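Wernton Secondhand Parts Price List

README for release 2 of the table

Contents
1,382 rows, one per listing, in a single UTF-8 text file with tab separators. The first line holds the column names. Listings come from the public sale pages of shops in Wernton and Zustatthorpe that deal in used desktop computer parts. Auction listings and private sales are not included.

Columns
listing_id: integer, unique, not reused between releases.
shop_code: six-character code. The key is in shops.txt.
town: Wernton or Zustatthorpe.
part_class: one of 40 values, listed in classes.txt.
condition: the shop's own wording, lowercased.
price: asking price in local currency, two decimals.
tax_included: y, n or blank. Blank means the page did not say.
first_seen: month only.
bundle: y if the listing covers more than one part.

Collection
Pages were saved by hand and parsed with the Raltola table reader. Prices were read as posted. Delivery charges were removed where the page listed them separately; otherwise the row carries the flag ship_unclear in the notes file. Sale prices are unmarked when the shop did not show the earlier price.

Part classes
Classes follow the Sitthichai parts scheme with two changes. Laptop memory and desktop memory are separate classes. Cases sold with a board installed go under "partial system" and not under "case", whatever the shop's heading. A partial system counts as one part for the bundle column unless loose items are sold with it. 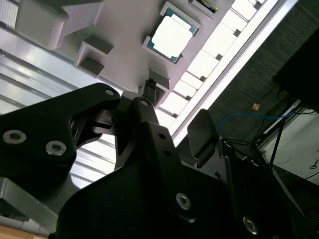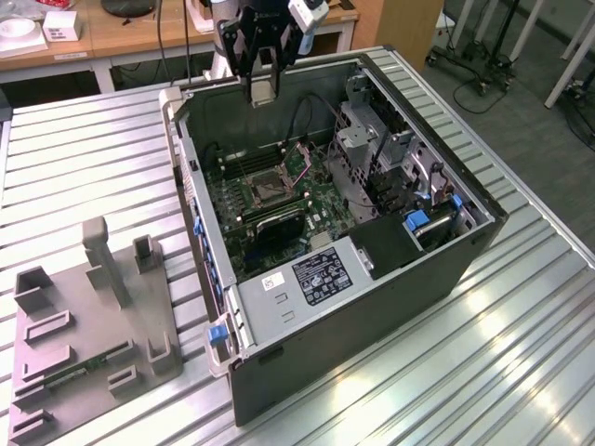
Known problems
Condition wording is not comparable between shops. "Tested" in one shop may mean a full load test and in another a power-on check. No attempt was made to map the terms to a common scale.

Duplicate listings remain where a shop posted the same part under two headings with different prices. Exact duplicates were dropped.

Six rows have a price of 0.00. These are "ask in store" listings and should be filtered out before computing averages.

Changes since release 1
Added the tax_included column.
Split the memory class.
Corrected decimal commas in the Zustatthorpe rows.

Next release
Planned for May. Column order will stay the same. Corrections should quote the listing_id and the release number.

File date: 2019-03-12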